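Edificio Mandonau

El Edificio Mandonau es un antiguo almacén de tejidos, transformado en edificio de uso mixto, situado en el barrio portuario de Killeck. Consta de cuatro plantas y un sótano, y se compone de oficinas en los niveles inferiores y viviendas de alquiler en los superiores. Es conocido sobre todo por la larga operación de venta y arrendamiento que siguió a la quiebra de su segundo propietario, la sociedad Plirnel.

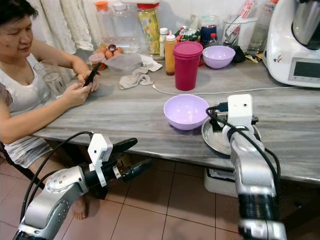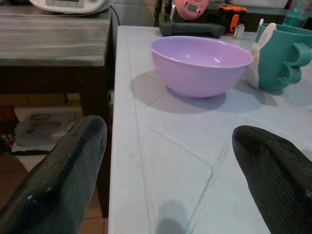
Un cuenco de plástico de color lila, en las dos imágenes.

Cuadernos del Suelo Urbano, vol. 8, p. 144

Historia

Construcción y primer uso

El almacén fue levantado por la casa comercial Mandonau, que importaba telas de algodón y de lino y necesitaba un depósito cercano a los muelles. El solar había pertenecido antes a una cordelería, y de ella se conserva todavía el muro posterior, más bajo y más grueso que los demás. Las obras avanzaron despacio por la mala calidad del terreno, compuesto en gran parte de relleno, y fue preciso apoyar la fachada oriental sobre pilotes.

Durante varias décadas la casa Mandonau ocupó la totalidad del inmueble. La planta baja servía para la recepción de mercancías, la primera para el corte y la muestra, y las dos restantes para el almacenaje. Cuando el tráfico del puerto se trasladó a la dársena nueva, la empresa redujo su actividad y empezó a ceder partes del edificio a pequeños talleres, por contratos verbales en muchos casos. Esta costumbre tuvo después consecuencias jurídicas de importancia.

Adquisición por Plirnel

La sociedad inmobiliaria Plirnel compró el conjunto a los herederos de la casa comercial, junto con dos parcelas contiguas que se utilizaban como patio de carga. Su proyecto inicial preveía un hotel, pero el ayuntamiento de Killeck no autorizó el cambio de uso completo y exigió que una parte de la superficie se destinara a vivienda de alquiler. Plirnel presentó entonces un segundo proyecto, que fue aprobado con modificaciones en la altura de la cubierta.

Las obras comenzaron por el sótano y quedaron interrumpidas al poco tiempo. La sociedad había financiado la compra con un préstamo a corto plazo, y la renegociación de este préstamo fracasó en el mes de julio. El edificio permaneció cerrado, con andamios en la fachada sur, hasta que el juzgado ordenó su venta separada del resto de los activos.

Venta y situación posterior

El comprador fue el grupo Kashyap, dedicado al arrendamiento de oficinas, que adquirió el almacén pero no las dos parcelas contiguas. La separación de las fincas obligó a constituir una servidumbre de paso, porque la entrada de vehículos se encuentra en el antiguo patio de carga. El trazado de esta servidumbre fue discutido entre las partes y se modificó dos veces antes de su inscripción en el registro.

Kashyap terminó la rehabilitación según el proyecto aprobado. Las plantas inferiores se arrendaron a un solo inquilino, un despacho de ingeniería naval, por un plazo de 20 años con revisión periódica de la renta. Las viviendas se alquilaron por separado.

Arquitectura

El edificio tiene planta rectangular, con el lado largo paralelo al muelle. La estructura combina muros de carga de ladrillo en el perímetro y columnas de fundición en el interior. En la planta baja las columnas están dispuestas en dos filas de 8, y sobre ellas descansan vigas de madera que en parte fueron sustituidas durante la rehabilitación.

La fachada principal se divide en tramos iguales por medio de pilastras poco salientes. Las ventanas del primer piso son más altas que las otras, disposición que se explica por la necesidad de luz natural para el examen de los tejidos. En el centro de la cornisa se lee todavía el nombre del fundador, en letras de piedra, aunque la última sílaba fue repuesta después de un desprendimiento y su color es algo más claro.

El arquitecto encargado de la rehabilitación, Hongjun Hou, mantuvo a la vista las columnas y suprimió los tabiques añadidos por los talleres. Su intervención más visible es la escalera del lado norte, colocada en el hueco del antiguo montacargas. Hou propuso además un patio interior cubierto de vidrio, que no se llegó a ejecutar por razones de coste. En su lugar se abrieron lucernarios sobre el pasillo de las viviendas.

Régimen de arrendamiento

Los contratos verbales heredados de la época de la casa Mandonau fueron objeto de un litigio entre los antiguos talleres y la administración concursal de Plirnel. Los talleres sostenían que la venta no extinguía su derecho de ocupación. El tribunal reconoció este derecho solamente a aquellos que pudieron acreditar el pago continuado de la renta mediante recibos, y fijó para ellos una indemnización a cargo de la masa del concurso.

La resolución es citada con cierta frecuencia en la bibliografía local sobre arrendamientos de local de negocio, en particular por el valor que concede a los recibos manuscritos sin firma. Otros autores consideran que su alcance es limitado, por tratarse de un caso en el que la parte vendedora no negó la existencia de los contratos y discutió únicamente su duración.

En cuanto a las viviendas, la licencia impone un plazo mínimo de contrato y prohíbe el alquiler por temporada. El grupo Kashyap solicitó la supresión de esta condición, alegando que la demanda del barrio había cambiado. La solicitud fue rechazada y el recurso posterior se encuentra pendiente.

Entorno

El inmueble ocupa la esquina entre el muelle viejo y la calle de los Cordeleros. Las parcelas contiguas, que quedaron fuera de la venta, se usan como aparcamiento al aire libre. El plan de ordenación permite construir en ellas hasta la altura de la cornisa del almacén, con un retranqueo obligatorio respecto de la fachada oriental.

Véase también

Dársena nueva de Killeck
Servidumbre de paso
Arquitectura portuaria

Última revisión del artículo: 13/02/2026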